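Hast du schon mal einen Baumstumpf gesehen und mit dem Finger die Ringe abgefahren? Ich mache das dauernd, meine Hosenbeine sind vom Hinknien ganz grün. Heute erzähle ich dir, wie die Ringe da reinkommen.

## Ein Baum wächst nicht immer gleich schnell

Direkt unter der Rinde hat jeder Baum eine hauchdünne Schicht, die neues Holz macht. Sie heißt **Kambium** (klingt wie ein Zauberspruch, finde ich). Im Frühling hat der Baum riesigen Durst und baut schnell viel Holz mit weiten Röhrchen, durch die das Wasser nach oben kann. Das ist das helle Frühholz. Im Sommer wird er gemütlicher, die Röhrchen werden enger und die Wände dicker -- das gibt den dunklen Streifen, das Spätholz. Und im Januar? Da macht er bei uns einfach Pause.

Hell und dunkel zusammen sind also ein Jahr. Im Wald bei Troltau lag mal eine umgestürzte Eiche, da bin ich beim Zählen auf 168 Ringe gekommen. Dreimal musste ich neu anfangen, einmal wegen einer Ameise!

## Dicke Ringe, dünne Ringe

In einem Jahr mit viel Regen wird der Ring oft breit, in einem trockenen bleibt er schmal. Der Baum führt sozusagen Tagebuch. Manche Bäume werden über 500 Jahre alt, da kommt ganz schön was zusammen.

## Und warum hat ein Brett Wellen?

Ein Brett wird meistens der Länge nach aus dem Stamm gesägt. Stell dir die Ringe wie viele ineinandergesteckte Eistüten vor, denn unten ist der Stamm ja dicker als oben. Schneidest du so einen Stapel am Rand längs durch, werden aus den Kreisen Bögen und Wellen. Tischler sagen dazu Fladern. 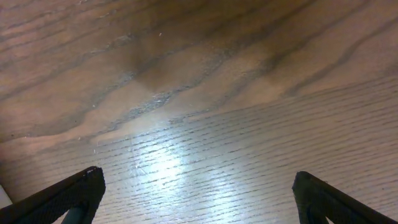
Geht der Schnitt dagegen genau durch die Mitte, bekommst du fast gerade Streifen. Derselbe Baum, ganz anderes Muster!

## Zum Ausprobieren

Roll zwei verschiedenfarbige Knetplatten zusammen wie eine Schnecke, am besten 10 Zentimeter lang. Schneide die Rolle einmal quer durch und ein Stück davon längs, nahe am Rand. Na, was siehst du?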